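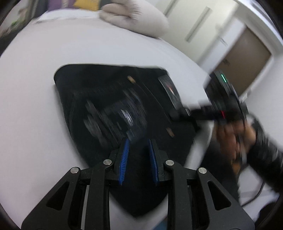 Gripper build, March, second evening

Eleri Jarman here, writing this up with a pot of tea going cold beside me. Both grippers are together at last, blue ribbed pads and all, and I'm ever so pleased with how the linkages close (the left outer pin on mine still wants a dab of grease, Price, if you have any at your end!). We've been at it with black fabric on a white surface, which is a hard test for the tracking and a good one for the pads.
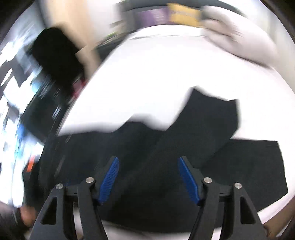 Do the pads need glue as well as the screws?
Screws alone are fine for cloth, though I'd add a thin smear of glue before trying anything heavy.

Cenotik's spare pivot pins come in bags of 14, so I've put one bag down on the Vukinora order. The log stands at 124 grasps and I'd like a good few more before I touch the spring again. Next job is printing the wider arms.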